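The Pleasures of an Old Tower

By Etornam Laryea
15 August 2020

Cristian Guzmán keeps a desktop computer on his bench the way other people keep a jigsaw puzzle on the dining table. It's always partway done, and anyone passing through the shop is welcome to put in a piece or take one out. I stopped by Sotomayor, his little repair place in Plellwood, meaning to stay for coffee. I left after dark with dust on my sleeves and a grin I couldn't shake!

What gets me about these machines is how much of the work has been thought out for you. Blue, on a lot of office towers, means "touch me." Find the blue bit, press or pull, and something comes free (usually without a screwdriver, which still feels like a magic trick). Drives ride in little carriers with blue ends, and once you've handled one you start seeing blue everywhere.

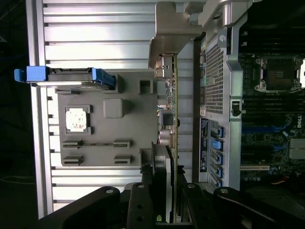 The other half of the pleasure is having somewhere to put things. Guzmán swears by a molded gray tray with slots and clips, so that each part has a home while the case is open. I work out of cereal bowls, and I've lost more screws than I care to admit. Su-bin Jin, who learned the trade from him, told me she spent her first January in the shop just taking parts out and setting them down properly. She loved it.

Memory is where most people should start. It's a thin strip of green board, it goes in one way only, and when it seats there's a click you feel in your thumbs. Guzmán charges $70 for his beginners' evening, and he says that click is what brings people back. I believe him! I did it 5 times in a row, just for the sound.

The processor socket is another matter. Lift the metal frame, take out the chip, and you're looking at a bed of fine pins that you really, really don't want to brush with a cuff. Lay the tower on its side first, get the panel off, and keep your sleeves rolled.

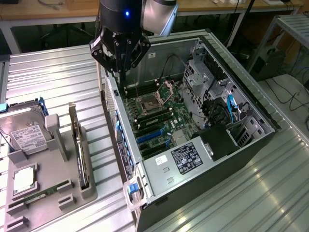
What to Look for in a Practice Machine

Go for a used office tower with a roomy case and a drive cage you can get your hand around. Skip anything tiny. Joon-young Gil, who runs the swap shelf at Karkura, likes to see two sticks of memory already in place, so you can pull one and leave the other for comparison. Check that the latches still move freely, and bring a flashlight for reading the labels inside.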